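Ticket 916: los pantalones verdes aparecen en la tienda como «vestido»
Proyecto: Grudby (catálogo de ropa de segunda mano)
Abierto por: Nadja Eder
Prioridad: media
Estado: resuelto

Descripción del problema

¡Hola, equipo! Al publicar la tanda nueva en la tienda de Valldale, varias fichas de pantalones salen en la categoría «Vestidos». El título está bien, la talla está bien y el precio también, pero en el menú lateral la prenda cae donde no debe. Si entro en la ficha desde el panel, el campo de categoría pone «Pantalones», así que el dato de origen parece correcto. Lo he probado en 2 navegadores y con la caché vacía, y sale igual.

Pasos para reproducirlo:

1. Entrar en el panel de Grudby y abrir cualquier ficha de pantalón de la última importación.
2. Comprobar la categoría y pulsar «Publicar». Yo lo hice con la de la tela verde oliva.

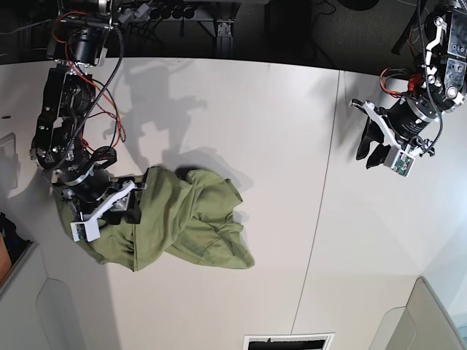
3. Abrir la tienda pública y buscar la prenda por su nombre.
4. Mirar la ruta que aparece encima del título: dice Inicio > Mujer > Vestidos.

Resultado esperado: Inicio > Mujer > Pantalones.

Registro

4 de marzo de 2024, primera nota
Reproducido a la primera, gracias por unos pasos tan claros. Las fichas creadas a mano se publican bien. Solo fallan las que entran por el importador de Barkon, y eso ya nos ahorra media búsqueda.

Segunda nota
He reindexado el catálogo entero. Ningún cambio, pero al menos el índice ha quedado limpísimo. También he quitado el tema de la tienda y he puesto el básico por si era cosa de la plantilla. Tampoco.

Tercera nota
¡Tenemos pista! El archivo de Barkon trae la categoría como texto y el importador la convierte en un número con la tabla de equivalencias. En esa tabla hay 3 filas con el mismo identificador, el 1000: «Pantalones», «Vestidos» y una vacía que se quedó de las pruebas de mayo. El panel enseña el texto original y la tienda usa el número, de ahí que cada uno diga una cosa. Me encanta cuando un fallo raro acaba teniendo una explicación tan bonita.

Cuarta nota (Nadja)
¡Qué bien! Pregunta: ¿puedo corregir las fichas a mano mientras tanto? Tengo la selección de primavera casi lista y los pantalones son lo mejor que hay en ella.
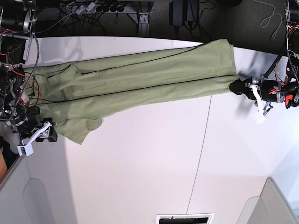
Y otra cosa, ya que estamos: si cambio yo la categoría, ¿la próxima importación me la vuelve a pisar?

Quinta nota
Sí a las dos cosas, por desgracia. Mejor espera un poco, que el arreglo es corto. He borrado la fila vacía, he dado a «Vestidos» un identificador propio y he añadido una restricción de unicidad para que la tabla rechace los repetidos. Lo tengo en el entorno de pruebas y la ruta sale perfecta. El conector de envíos de Nägeli lee la misma tabla, así que antes de pasarlo a producción voy a lanzar un pedido de prueba.

Sexta nota
Pedido de prueba correcto, etiqueta generada y categoría bien puesta. Subido a producción y reimportada la tanda.

Séptima nota (Nadja)
¡Funciona! He repasado las fichas afectadas y todas cuelgan de «Pantalones». El filtro por talla, que antes me daba resultados extrañísimos, también ha vuelto a su sitio. Mil gracias, da gusto seguir un ticket así. Por mí se puede cerrar.

Cierre
Causa: identificador duplicado en la tabla de equivalencias del importador.
Solución: tabla corregida y restricción de unicidad añadida.
Pendiente: mostrar en el panel la categoría numérica junto al texto. Va en un ticket aparte.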